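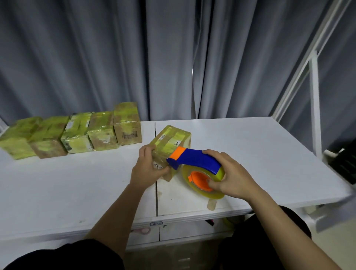 Taping up a small box, blue tape dispenser in hand

Reading time: 2 min

So, Olau! I promised a few of you I'd write up the chapel walk, and it's already May, so I'd better get on with it before I forget which hill was which.

You start from the harbor at Lykkegaard, where the bus drops you outside the bakery (get the almond thing, trust me). The path goes up behind the last row of houses and for 20 minutes it's just nettles and somebody's goats. Then you come over the top and there's the chapel, whitewashed and much smaller than it looks on the postcards, with its back turned to the sea. The door faces inland, and a woman sweeping the porch told me the fishermen wanted it that way so the altar would be the part looking after them. I have no idea if it's true, but I like it.

Inside it's one room with 8 pews and a wooden ship hanging from the ceiling. The floor is the best part - big uneven slabs, a couple of them old gravestones worn so smooth you can only feel the letters with your fingertips. I was on my knees doing exactly that when a school group came in. They were very polite about it.

The chapel closes at 2 on a Friday, which the sign at the bottom of the hill doesn't mention, so go in the morning. After that you can carry on along the cliff to Plodel. It's more than 40 minutes with all the stopping to look at things, and the last stretch is steep and crumbly, so wear real shoes. I had sandals on. My left heel is still complaining.

Plodel itself is a jetty, a row of boat sheds and a café with four tables. I had the fish soup and shared a table with Albane Bouvier, who was walking the whole coast in the other direction and drew me a map on a napkin of a ruined watchtower I'd walked straight past. I went back for it the next day and it was wonderful, just a stump of a thing full of swallows.

Next post will be the ferry over to Stultotance, if I can find my notes.

Search this blog Go

We use cookies to make this site work better. Accept Manage settings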